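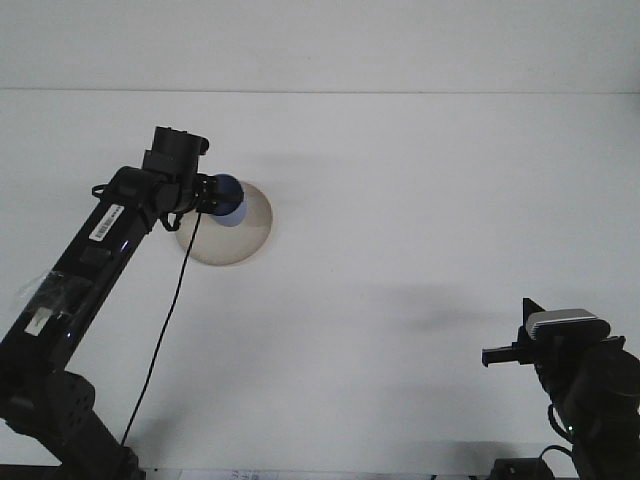

Cladstead Makers' Club, Robotics Section

Review: the Evavia two-arm teaching kit, after one winter of use

Our club bought the Evavia kit from Castellanos in February, and I was asked to write a review for the members who are thinking about using it. I am not an engineer by education. I repair sewing machines, and I came to robots late, so I will try to keep to what matters when you sit down and want to teach something.

The idea of the kit is that you hold two small handles, and the two black arms on the table copy your hands. The software keeps every movement as a recording, and from many recordings the arms should learn to do the task alone. The task in our lessons is the cup and the plate: take the blue cup, bring it to the beige plate, put it down inside the rim. For a person this is nothing. With the handles it took me a full evening before I stopped being ashamed of my results. 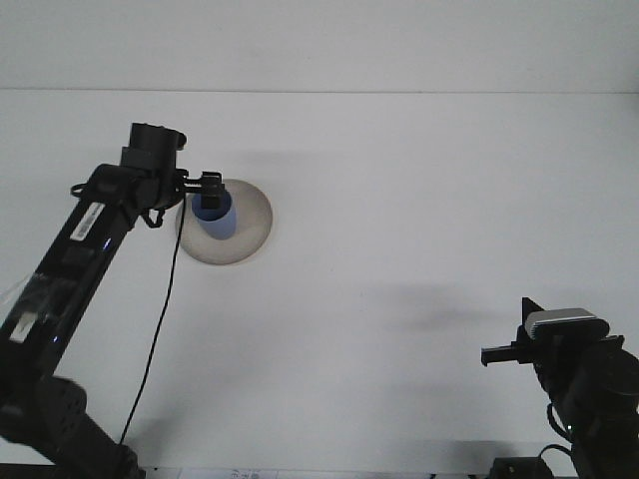

Written by the section secretary, Cladstead Makers' Club

The most difficult part is the grip. You can hold the cup from above, with a finger inside the opening, and this is the way I prefer. The handles give no feeling of force, so you must judge with your eyes how much you are closing. I asked Castellanos if this can be improved and they answered politely that it is planned – I would not buy the kit on that promise.

The arms themselves are better than I expected. They follow the hand with a very small delay and they do not shake when you move slowly. If you move fast, the wrist swings a little past the point and comes back. Mind the cable under the gripper also. It is thin and long, and in my first lessons I was always afraid to pull it over the table together with the cup.

The recording software is plain but correct. One pedal starts a recording and the same pedal stops it. A bad attempt can be deleted at once, and I advise you to do this, as later you will not remember which one was bad. The Nadbridge club let us use their set of 2,468 recordings, and together with our own we now have 3,011. With only our first 54 the arm went to the wrong side of the plate again and again.

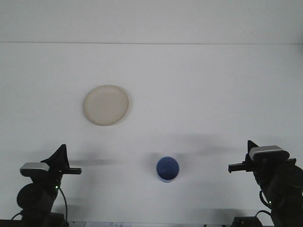

Both arms clear of the cup, the plate still empty.

I like to start each recording with the grippers away from everything and the cup in a different place from the last time. The manual says little about this. It has five pages on teaching and many more on fixing the bases to the table, and the English in it is worse than mine.

Good points: quiet motors, spare fingers in the box, quick help by e-mail. Bad points: no feeling in the handles, a short pedal lead, and a calibration which must be repeated each time you switch on. I would recommend it to a club, where the price is shared and people can take turns – after one hour the shoulders are tired. For one person at home I find it too expensive. The sign-up sheet for the handles is on the door of the small room.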